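Subject: Re: [garments] episode length and what counts as a failed fold

On the garments list, a subscriber at Ruddock wrote:

> We have 201 trouser episodes now and the policy still goes for
> the middle of the leg every time. Are other people starting from
> a flat garment or from a heap? And do you throw out the takes
> where the grip slips? Our annotator wants a rule and I don't
> have one to give her.
>
> Also, did the bedroom recordings from Ustport ever go into
> Filer, or are they still sitting on a drive?

They are in Filer as of June 2026, under the Undano project. There are 397 episodes in that upload, all with the hand-held gripper, all in rooms where people live. I'll take your questions in the order that's easiest for me.

1. Starting state

We start from both, but we log them as separate tasks. For a flat start the jeans go down across the bed with the back side up, and we leave whatever else is on the bed alone. An early batch on a cleared bed with a plain sheet trained a policy that did well on plain sheets. Since then we have asked for printed blankets, pillows, other clothes, daylight from a window. The denim should still be easy for a person to pick out from the bedding.

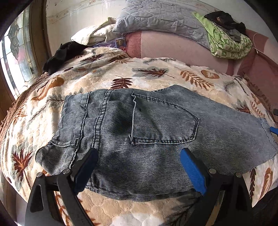 2. Where the fingers go

Your mid-leg habit sounds like ours from the first 100 takes. Most of our collectors were grabbing wherever the hand landed, and the policy learned that. Now the instruction card names a target for each take: waist, pocket area, hem, or a seam. The collector picks up the gripper after reading the card, so there is less wandering at the start.

We also ask for an approach with the jaws open and a short hold before closing. It makes the clips a little longer, but the closing moment is much easier to find when you label.

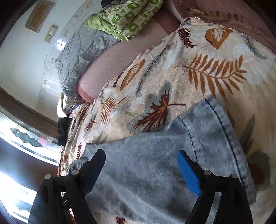

The hold should be about as long as a slow breath. Longer than that and people start to drift sideways, and the drift gets learned too.

3. Slips

Keep them. Mark the take "slip" and let the collector try again in the same episode if the garment is still within reach. Throw out a take only if the tracking is lost or the other hand comes in to help. I would give your annotator exactly that rule. With slips removed, our policy had no idea what to do after a missed grasp — it went on to lift and fold with nothing between the fingers.

4. How many

I can't give you a firm number. We are aiming for 1000 across all trouser types before we train again, and I would rather have more beds than more takes per bed.

If you can't see the Undano folder in Filer, send me your account name off list and I'll add you.

Kalliopi Pappas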